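Stumora Shelf Arm: Wrist Recordings, Shared Workshop Build
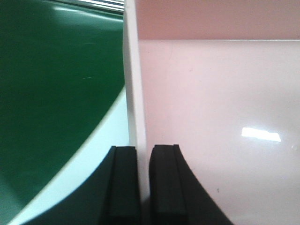 Wrist view: both fingers, with the white upright strip between a green surface and a pink one.

Summary
This data card covers recordings made with the Stumora arm, a two-finger machine built by members of the Barrera shared workshop. The collection holds 2,453 recordings, each stored in its own folder with the joint log alongside the video. The card applies to release 2, dated 2019-05-24.

Build
The arm was assembled at the workshop bench from the Pundico plans, with a changed wrist bracket. The finger pads are black and may be replaced separately. Parts lists and wiring notes are kept in the folder "build".

Contents
video: wrist view, one file per recording
joints: positions and motor current, plain text
notes: remarks entered by the operator
build: drawings, parts list, wiring notes

Known limits
Glossy surfaces produce glare from the overhead lighting, and reflections may be mistaken for edges. Black fingers lose most of their detail in the wrist view. Five recordings have no joint log and are listed in notes/missing. Depth was not recorded.

Use
The recordings may be used for study and for non-commercial projects. Users are asked to name the Barrera workshop in any published work. Recordings should not be used to set safe limits for other arms.

Contact
Corrections should be sent to Estrella Cervantes, who maintains this release. Please state the folder name and the release number.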